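共用スペース「Wondirholm」 利用者会議 議事録(2月)

場所:2階 長机の部屋
出席:利用登録者のうち都合のついた方々、進行はSatish Rodriguesさん
記録:書記(前回くじで負けた者)

開会は午後7時の予定でしたが、鍵を持っている人が一番遅く来たため、開会は午後7時15分となりました。廊下での15分間に出た意見は、本議事録には含めません。大半が寒いという内容だったためです。

1. 前回議事録の確認

前回の「引き続き検討する」が多すぎるのではないかとの指摘がありました。検討の結果、引き続き検討することになりました。その他の修正は、台所の項の「やかん」を「電気ポット」に改める件のみ。提案者によれば両者はまったくの別物だそうで、異論を述べる元気のある人はいませんでした。

2. 会計の報告

共益箱の残高は2,047円。前回の会議で「次こそ余裕をもって」と決めた結果がこれです。主な支出は台所用スポンジ、電球、それに引き出しの取っ手の交換部品でした。取っ手の部品は寸法が合わず、現在、引き出しの中にしまってあります。その引き出しは取っ手がないので開けにくく、部品を取り出すのにも苦労するという報告でした。

お茶代は1杯につき100円を箱に入れる決まりですが、飲まれた量と箱の中身が釣り合わないとの発言がありました。進行役から「誰がということではなく」と前置きがあり、そのあと全員がしばらく自分の湯のみを見ていました。

決定:お茶代は据え置き。箱をポットの真横に移す。

3. 台所の棚について

棚の上段に、持ち主のわからない瓶が並んでいる件。中身は梅干し、らっきょう、および不明。不明の瓶については「開ければわかる」という意見と「開けたくない」という意見があり、後者が優勢でした。

棚板が少したわんでいるとの報告もありました。上段の瓶を下段に移せば済む話ですが、下段にはThygesenの鍋セットが入っています。この鍋セットは寄贈されて以来、箱から出されたことがなく、箱の上に別の箱が載り、その上に紙袋が載っています。使うのか使わないのかを決めるべきだという発言に対し、「使うなら出すし、使わないなら出さないといけない」という返答がありました。つまりどちらにしても出すことになります。出す人の募集には手が挙がりませんでした。

決定:瓶の持ち主は次回までに名札をつけること。名札のない瓶はSatishさんが預かる。預かってどうするかは本人も未定とのことです。鍋セットは引き続き検討。

4. 利用予約の重複について

予約表の同じ枠に、編み物の会とMenduraの試食の会が両方書き込まれていた件。当日は部屋の半分ずつを使うことになりましたが、編み物の側からは毛糸にカレーの匂いが移ったという苦情が、試食の側からは皿に毛糸が入ったという苦情が出ました。双方の苦情の文面がよく似ており、進行役が取り違えて読み上げたところ、途中まで誰も気づきませんでした。

予約表を鉛筆で書くかペンで書くかでも意見が割れました。鉛筆では消される、ペンでは消せない、という議論がひとしきり続き、記録係は途中でお茶をいれに立ちました(100円は入れました)。

決定:予約表はペン書き。取り消しは二重線。二重線の上に別の名前を書き込まないこと。

5. 長机の使い方について

本日の本題ですが、例によって残り時間の少ないところで始まりました。

まず、机の上に物を置いたまま帰る件。前回、入口に「片づけてからお帰りください」の紙を貼りましたが、貼ったテープの台が机に置いたままになっていたと指摘がありました。貼った本人は、あれは次に貼る紙のために置いてあったのだと説明しました。次に貼る紙の予定はありません。

次に、作業の種類ごとに場所を決めてはどうかという提案がありました。窓側を水や糊を使う作業、壁側を細かい手作業、真ん中を共用とする案です。真ん中の共用とは何をする場所かという質問には、結局みんなが物を置く場所だという答えがあり、そうであれば今と変わらないという結論になりました。
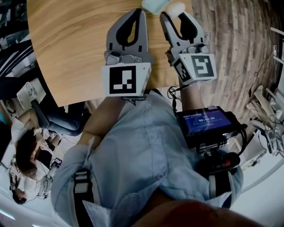

机の天板は木目の明るいものをそのまま使い続けることに決まりました。布を掛ける案とビニールを敷く案が出ていましたが、布は洗う人が決まらず、ビニールは肘に貼りつくという体験談が思いのほか生々しかったためです。明るい色の天板は汚れが目立つとの反対意見もありましたが、目立つから拭くのだという再反論のほうに拍手がありました。一方で、小物の色には気をつけたいとの発言がありました。木の天板に淡い水色の小さな物がひとつ載っているくらいなら見つけやすいものの、木と同じような色のボタンや洗濯ばさみは、机と見分けがつかないまま布巾で床へ落とされがちだそうです。記録係も木のボタンを一つ失っており、この発言には深くうなずきました。

天板の手入れについては、固く絞った布巾で木目に沿って拭くこと。住居用洗剤のZumixを使ってよいかとの質問があり、台所の流しには使っているが机に使ったことは誰もないため、まず机の裏で試すことになりました。机の裏をのぞいた方から、裏にガムがついているとの報告がありました。古いもののようで、すでに家具の一部と考えるべきだという意見も出ましたが、採用されていません。

続いて椅子の高さの件。手元の細かい作業をする人は高い椅子を、腕を机の向こうまで伸ばす人は低い椅子を好むそうで、それぞれが相手の椅子を欠陥品だと思っていたことが判明しました。椅子の背に高低の印をつける案が出ましたが、前に貼った印がはがれて誰かの上着についたまま電車に乗った一件があり、貼る方式には慎重論が根強いです。

長机をもう1台増やす案については、部屋の扉の幅を測ったところ62センチで、候補の机は脚を外さないと入らないことがわかりました。脚を外せるかどうかは机を買うまでわからず、買う金は第2項のとおりです。

決定:
・天板には何も敷かない。
・使ったあとは各自で拭く。拭いたつもりは拭いたことに数えない。
・Zumixは机の裏で試し、結果を次回報告。
・作業ごとの場所分けは見送り。
・椅子の印は、貼らずに済む方法を募集。
・机の増設は引き続き検討。

6. 忘れ物箱について

箱の中身は、手袋の片方が三つ、折りたたみ傘、眼鏡ケース(中に眼鏡なし)、出所のわからない鍵。手袋は三つとも左手用で、右手だけで帰った方が三人いることになります。心当たりのある方は左手をお確かめください。

鍵については、引き出しの鍵ではないかという説が有力になり、休憩中に試した方がいました。引き出しには鍵穴がなかったそうです。

決定:忘れ物は次回の会議まで保管し、その後の扱いは次回に決める。前回もそう決めました。

7. その他

暖房の温度について発言が3件ありました。上げてほしい、下げてほしい、リモコンを返してほしい、の3件です。このうちリモコンは閉会までに座布団の下から見つかりました。温度は現状維持とします。

台所の布巾と机用の布巾を分けてほしいとの要望があり、机用は角に赤い糸で縫い印をつけることになりました。編み物の会の方が、毛糸でよければすぐできると申し出てくださいました。カレーの匂いのするものが余っているそうです。

会議の菓子を誰が用意するかについては、話し合いの前に本日の菓子がなくなったため、出席者の集中力も続かず、次回に回します。

閉会は午後9時でした。机は全員で拭きました。少なくとも、全員が布巾を探すところまでは確認しています。

次回までの宿題
・瓶の名札つけ:心当たりのある方全員
・机の裏での洗剤試し:Satish Rodriguesさん
・机用布巾の縫い印:編み物の会
・取っ手の部品の返品または交換:会計(まず引き出しを開けること)
・予約表の書き直し:書記
・次回の書記を決めるくじの作成:書記。当たりの数は増やしてよいとの許可を得ています。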